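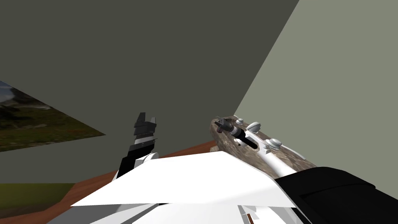 Same paint, two walls, two different colours?

Mandla Oosthuizen
I have painted a box room in Cisstead with Vosska matt emulsion in a dark grey-green. All of it came from one batch. The two walls that meet in the corner by the door do not match. One reads as a dark olive and the other as a much paler green, with a hard line down the corner. Both had 2 coats over a mist coat on new plaster. I used a roller for the open areas and a brush for the edges. The difference is strongest in the afternoon and weaker with the ceiling light on. Would a third coat fix it, or is the paint faulty?

Theodorakopoulos
Probably light and not paint. The wall facing the window takes direct daylight, and the wall beside the window only gets what bounces off the floor and ceiling. A dark matt colour shows this more than a pale one.

To test it, paint two pieces of lining paper from the same tin, let them dry overnight and tape one to each wall near the corner. Then swap them over. If each piece takes on the look of whichever wall it is on, the paint is fine and a third coat will change nothing.
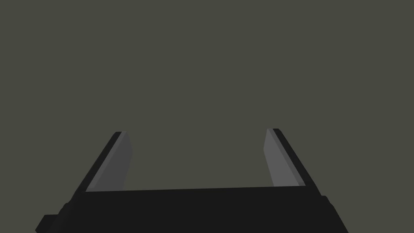 If one piece still stands out from the wall behind it, look at film thickness and how the plaster was sealed. Check the coverage as well. If the tin went further on one wall than the other, that wall is short of paint. You can even out the light a little with a paler floor covering or a lamp aimed at the darker wall. Changing the bulb alone only helps after dark.

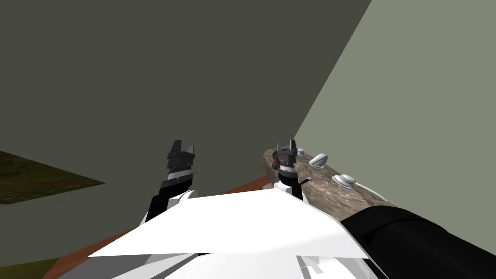
Two black grippers with their fingers pointing upward.

Herkingate
had this in our hall, third coat made no difference. ended up doing the dark wall one shade lighter on purpose and it looks fine now

Mandla Oosthuizen
Did the paper test. Both pieces changed with the wall, so it is the light. I will leave the paint alone and try a lamp. The brushed edges are still slightly shinier than the rest, but I can live with that.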